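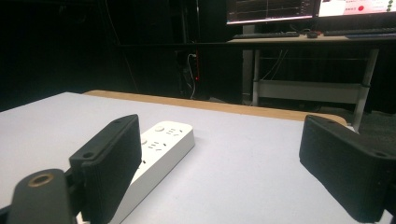
2 min read

Power Strips at Your Desk: Frequently Asked Questions

These are the questions we get most often from people setting up a desk in the Multmont building. If yours isn't covered, write to Huệ Lưu at the front office.

Do I get a power strip with my desk?
Yes. Every desk comes with one. Ask at the front office on your first morning if yours is missing. Please don't take one from the next desk, even if it looks unused.

Where should I put it?
On the tabletop or in the tray under the desk. Both are fine. A strip on the tabletop is easier to reach and easier to switch off, and most people with a white strip on a pale desk stop noticing it after a while. Don't leave it on the floor where a chair can roll over it or a drink can reach it.

What does the round button on top do?
On strips with a round button near the end, the button is the switch. It turns the power to the outlets on and off. Press it before you unplug the strip from the wall.

Can I leave it on overnight?
Switch it off when you leave. If you have something that needs to stay on, such as a backup drive, put a note on the desk with your name so the evening round leaves it alone. The evening round starts at 8 p.m.

How much can I plug in?
The limit we set for each desk is 800 watts in total. A laptop, a monitor, a phone charger and a lamp will stay well under that. A desk lamp with an old 60 watt bulb is allowed, but we would like you to change it to an LED.

Can I plug in a heater or a kettle?
No. Space heaters, kettles, coffee makers and hot plates are not allowed at desks. Use the kitchen for anything that heats water. If you are cold, tell us and we will look at the heating.

Can I plug one strip into another?
No. Each strip goes straight into a wall outlet. If the cord doesn't reach, we can move the desk or give you a strip with a longer cord.

My plug is too bulky and covers the next outlet. What can I do?
Try turning it around first. If it still blocks the next one, ask for a short extension lead. We keep a few for chargers and will lend you one. You may have up to 2 at a desk.

How do I clean it?
Switch it off and unplug it from the wall. Wipe it with a dry cloth. Don't spray cleaner on it, and keep wipes away from the slots.

When should a strip be replaced?
Stop using it if the case is cracked, a plug sits loose in the outlet, the switch doesn't click, or any part feels hot. Bring it to the front office and we will swap it.

Can I bring my own?
Yes, once Korkor Yakubu has checked it. Checks are done every January, and new ones can be brought in at any time.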